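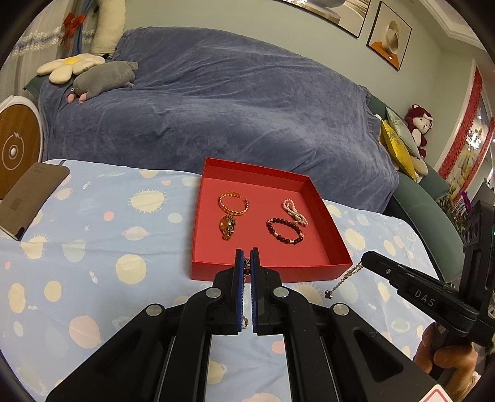

I'm going through all my jewelry this week and deciding what gets kept, what gets fixed and what goes. It has been living in one drawer since we moved to Kesthorpe and I was sick of it. I put a bedsheet down first so small parts don't vanish into the couch. The red box is for bracelets and that kind of thing, so the braided gold cuff and the dark red beads with the gold spacers go in there. Necklaces get their own pile.

Background for anyone who wants it: my renter's policy wants a list if jewelry adds up to more than 2,000 dollars. I always assumed mine didn't. Then I started digging out receipts and my running total is 2,353. Most of that is two pieces from my aunt that came with paperwork. The rest is ordinary stuff I bought for myself.

So I need a list anyway and I might as well sort while I'm at it.

First rule, chains get untangled before anything else gets decided. I have thrown out chains because I couldn't get a knot out, and I regret at least one of them. What works for me is a pin, a flat surface and a drop of baby oil. Lay it down, poke the pin into the middle of the knot and wiggle. Don't pull on the ends.

If it's a really fine chain, close the clasp before you put it away. An open clasp catches on everything else in the drawer.

Anything strung on elastic gets a stretch test. Hold it by the beads and pull a little. If you can see the cord go white or fuzzy between the beads, it needs restringing. Do it over the sheet.

I used to take these to Lekel, the repair counter downtown. Deok-su Hwang did my last batch and he did it right, knots between the pearls and all. They want more for it than they used to, so now I do the elastic ones at home and only bring in things that need silk thread or solder.

Someone asked what cord I use. Clear stretch cord, 0.7 mm for small beads and 1 mm for bigger ones. Surgeon's knot, dot of glue, let it sit overnight. Trim it the next day. 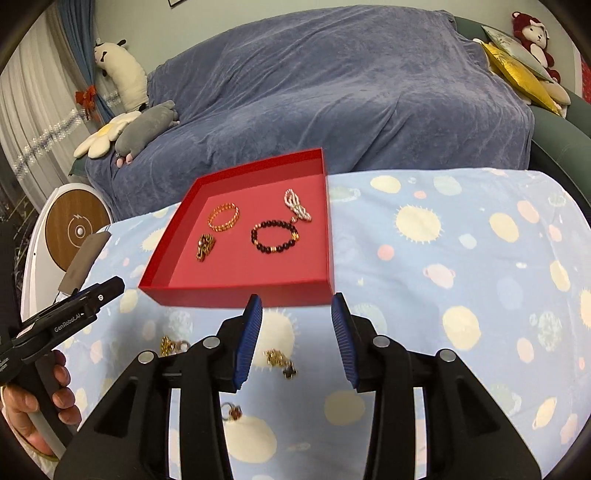

Bracelets in the tray, chains and the ring with the reddish stone out front.

The front pile is the one I have to think about. With a pendant on a gold chain I check the little loop the pendant hangs from. If the gap in the loop has opened up, it goes in the fix group. You can close one with two pairs of flat pliers, moving the ends sideways past each other and back. Don't squeeze it, you'll get an oval.

Rings I check by holding them next to my ear and tapping. If the stone rattles it's loose and I don't wear it until somebody has looked at it. Also run the prongs over an old pair of tights. If they snag, a prong is up.

For cleaning I only use warm water, dish soap and a baby toothbrush. Not on pearls. Pearls get a damp cloth and that's all. Nothing goes back in a drawer damp.

Plated things I mostly just wipe. A couple of mine are down to the base metal on the inside and I've decided I don't care as long as my wrist doesn't turn green.

The list itself is a spreadsheet. Columns are what it is, metal if I know it, where it came from, what I paid, and whether I have a receipt. I take one photo of each piece on a plain background next to a ruler. If there's a stamp inside, I take a second one of the stamp. 925 is silver, 585 is 14 karat, 750 is 18.

Storage is where I'm stuck. I looked at the Sillholm wall cabinet with the hooks inside the door and it's 464 dollars, which is a lot for a box with a mirror. My sister says to get a shallow drawer insert and screw some cup hooks into a board. I think she's right about the hooks. Necklaces have to hang or I'm back here doing knots again in July.

What I would not do again is the soft pouches. I had everything in little pouches for a year and I wore the same pair of earrings the whole time, because I couldn't see anything else.

Giveaway pile so far: the clip-ons, a choker that never fit and a bag of single earrings. The singles go to a friend who does mosaics. If you're in Kesthorpe and want the clip-ons, message me.

Tomorrow is brooches. If anyone has a good way to straighten a bent brooch pin without snapping it, please tell me before I try it with the pliers.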